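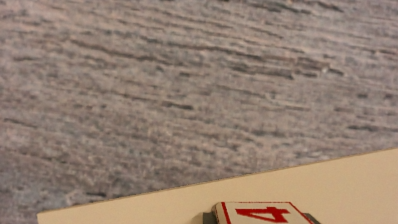

I think we repair too few things in our homes, and we paint over too many of the rest. When I moved to Lirkgate, the neighbors were kind and full of advice, and almost all of it was about what I should throw away. A new kitchen, new doors, a new table. But I like a surface that has lived some years. Wood that has gone gray and brown, with dark cracks following the grain, does not look broken to me. It looks like it has been used. In my language we have one word for "old" when we speak of bread and another when we speak of furniture, and the second one is a compliment.

My friend Wenche Isaksson does not agree. She says that people who praise old things usually have money to buy new ones, and I must admit there is something in this. A chair from Grelura costs 50 dollars. To repair my chair I paid more, and I waited 5 weeks.

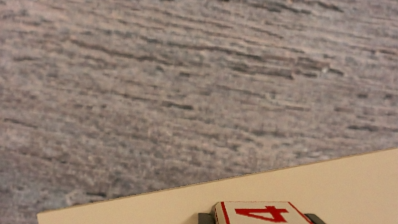
Still, the price in the store is only the first price. The cheap chair must be bought again, and the man who knows how to glue a joint must close his shop in the meantime — then there is no choice left for anybody, rich or poor. I would like the town to help such shops with the rent. It helps bigger businesses already.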